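設備だより 片付けロボットの見積もりをどう読むか

来年度の設備枠に、厨房用の片付けロボットを入れたいという希望がまた上がってきました。今回は Grolmont の「Grister」が候補です。食材を戸棚に入れ、皿を流しまわりで動かすという触れ込みで、説明会には普段の倍ほど人が集まり、部屋の椅子が足りなくなりました。設備係としては、熱が冷めないうちに水を差しておくのが仕事だと思っています。
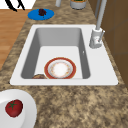
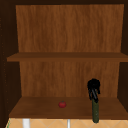
見積書の話から始めます。Grister 一式の提示額は 1,481万円で、対抗馬として取った Sargate の据え置き型は 1,012万円です。金額だけ並べると勝負がついたように見えますが、二枚の見積書は同じ範囲を書いていません。Grolmont のほうは導入時の調整と最初の講習が本体価格に入っていて、Sargate のほうはどちらも「別途協議」です。この「別途協議」という四文字に、過去に何度痛い目を見たか、食洗機を入れ替えたときの資料を読み返していただければわかります。しかも両社とも、作業の難しさについては一行も触れていません。シミュレーションの戸棚では、きゅうりが黒いグリッパーに縦に挟まれ、先端が下の棚板の手前の縁を越えたところまで下がっています。同じ棚板にはトマトが一つあるだけで、上の段は空です。うちの戸棚で上の段が空だったことが、この数年に一度でもあったでしょうか。缶詰と乾物が二列に詰まった棚へ長いものを入れるとき、どこで向きを変えるのか、変えずに奥まで入れるのか、手前に並んだ瓶をどうよけるのか。見積書に書いてほしいのはそういうことで、書けないのなら試験の費用として別に立ててほしいのです。

流しのほうも同じ目で見ています。赤橙の縁の丸皿が水槽の底に寝ていて、手前の縁が内壁についている。平たい皿が壁際に寝ているとき、どの縁に指をかけるのか。人なら指先で片側を浮かせて取りますが、機械の指でそれをやるには、それ相応の指先と力加減がいるはずです。この点を説明会で尋ねたところ、Branislav Ďurica さんからは「指先は交換式なので、用途に合わせて選べます」という返事がありました。選べるということは、選んだ分だけ買うということです。交換用の指先は見積書の末尾に小さく「オプション」とあり、単価の欄は空欄のままでした。後日の回答待ちです。

次に、説明会でいちばん受けのよかった数字について。配布資料には、Wynne というシミュレーターの上で 1,000回の試行を行ったと書いてあります。回数そのものは疑っていません。計算機を夜通し動かせば積める数字ですし、事前に回しておいてもらえるのは、こちらにとっても悪い話ではありません。気になるのは、その試行の中身が資料のどこにも見当たらないことです。何を成功と数えたのか。棚に触れた時点で成功なのか、手を離しても倒れずにいたところまでを見たのか。品物の置き場所は毎回変えたのか、同じ配置を繰り返したのか。成功率の欄には棒グラフがあるだけで、縦軸の目盛りがありませんでした。縦軸のないグラフに予算はつけられません。

シミュレーションを馬鹿にしているように読めたら、それは書き方が悪いので訂正しておきます。配置の検討には役立つと思います。腕が戸棚の前に届くか、棚板の高さが合うか、流しの蛇口が邪魔になるか。こういうことは床に穴を開ける前に確かめておきたいですし、画面の上でなら失敗しても皿は割れません。ただ、うちの流しの内側は長年の使用で細かい傷だらけで、夕方になると窓からの光がもろに反射します。棚板は湿気で少し反っています。きゅうりは納品のたびに太さも曲がり方も違い、トマトは熟し方で柔らかさが変わります。そういう条件をどこまで入れて試したのかを聞かないまま、画面の出来のよさに値段をつけるのは早すぎます。

維持費の見込みも甘いと感じています。Grolmont の年間保守契約は、初年度無償、次年度から有償とあります。有償になったときの額は「ご利用状況により」。こちらの利用状況は、こちらがいちばんよく知っています。朝の仕込みから夜の洗い場まで、戸棚も流しもほとんど空く時間がありません。つまり保守の人が来ても、作業できる時間帯が昼過ぎのごく短い間しかない。時間外の出張費が出るのか、出るとしたらどういう計算なのか、これも質問票に入れました。Sargate は保守費を月額で明記していて、この点だけは素直に評価します。ただし対象は本体のみで、手先の部品は消耗品扱いです。いちばん傷みそうなところが外れているわけで、喜ぶのは少し待ちたいところです。

見積書に出てこない費用もあります。置き場所、電源、床の水はけ、掃除の手順、それに人の時間です。調理班の Mayuree Rungrueang さんは、講習に誰を出すのかという点をずっと気にしています。「二人抜けたら、その日は煮物を献立から外すしかないです」とのことで、献立を変えれば発注も変わりますから、これは立派な費用です。講習が一日で済むのか、設定を変えるたびに要るのかで、話はまるで違ってきます。担当者が異動したらどうするのかも決まっていません。前に入れた自動計量機は、使い方を覚えた人が異動した途端、上に鍋を積む台になりました。いまも鍋が載っています。

もう一つ、Mayuree さんの指摘で頭に残っているのが、洗浄の問題です。食材に触れる指先を、そのまま流しの皿にも使うのか。使うなら間で洗うのか、付け替えるのか。付け替えは機械が自分でやるのか、人がやるのか。人がやるなら、そのたびに誰かの手が止まります。説明会では、食材の作業と食器の作業が続けて紹介されましたが、間の洗浄についての説明はありませんでした。うちの衛生手順に照らすと、洗浄の段取りが決まらない機械は、性能がどうであれ厨房に入れられません。見積もり以前の話なので、両社とも同じ条件で回答を出し直してもらうことにしました。

推進派の言い分も載せておかないと公平を欠きます。人が足りないのは事実です。遅番の募集はずっと出しっぱなしですし、腰を痛めて休んでいる仲間もいます。下の段への出し入れは一日に何度もかがむことになり、これを機械が引き受けてくれるなら助かる、という声は無視できません。わたしもそこには反対しません。ただ、かがむ回数を減らすのが目的なら、引き出し式の棚に替えるという手もあります。棚の改修は去年見積もりを取ったきりで止まっていて、ロボットの話が出てから誰も口にしなくなりました。目的より先に品物が決まりかけているときは、たいてい予算の組み方もおかしくなります。今回の要望書も、最初の行から「Grister の導入について」でした。できれば「戸棚と流しの作業負担について」と書き直したうえで、改修案も同じ表に並べてください。

それで、設備係として提案するのは次のような段取りです。まず購入の枠は今期には立てず、試用の枠だけを小さく取ります。期間は 2か月。厨房の奥の戸棚と隣の流しに限り、品物はうちがいつも使っているものを、いつもの詰め方で置きます。片付けやすいように棚を空けておくことはしません。Grolmont にも Sargate にも同じ条件を示し、断られたらそれも回答として記録します。成功の数え方はこちらで決めます。手を離したあとに品物が棚に残っていて、傷がなく、周りのものを倒していないこと。途中で人が手を貸した回は成功に入れません。貸した回数は別に付けます。

試用の費用をどちらが持つかは、まだまとまっていません。Ďurica さんは「購入を前提としていただければ無償で」と言うのですが、購入を前提にした試用というのは、試着した服をそのまま着て帰れと言われているようなものです。有償で構わないので、買わない自由を残した契約にしてほしいと返しました。この件の返事は三月中に来ることになっています。来なければ今期の予算には間に合いませんが、間に合わせるために条件を緩めるつもりもありません。来期でも厨房はここにありますし、戸棚も流しも逃げません。

リースはどうかという質問も何人かからもらいました。月々の額に直すと急に安く見えるので、気持ちはわかります。ですが、Grolmont のリース案は中途解約のときに残額の一括払いを求めていて、合わなかったら返せるという性質のものではありません。設備枠から出るか運営費から出るかが変わるだけで、出ていくお金は出ていきます。しかも運営費に移せば、食材費や光熱費と同じ財布になります。野菜の値段が上がった月に、リース料のほうを削ることはできません。

付け加えると、搬入口の幅をまだ誰も測っていませんでした。両社の仕様書には梱包時の寸法が載っています。冷蔵庫のときは扉を外して入れましたが、その扉はいまも少し傾いています。次の点検のついでに測って、図面に書き込んでおきます。

両社への質問票は事務室の棚に写しを置いてあります。足りない項目があれば余白に書き込んでください。名前は要りませんが、持ち場は書いておいてもらえると、あとで話を聞きに行けます。特に遅番の人の意見が少ないので、洗い場で皿を扱うときの面倒な点、濡れて重なった皿がどうなるかなど、当たり前すぎて言わずにいることを書いてください。締め切りは木曜の遅番が上がるまでとします。回収した分は次の打ち合わせに持っていき、そのまま先方に渡します。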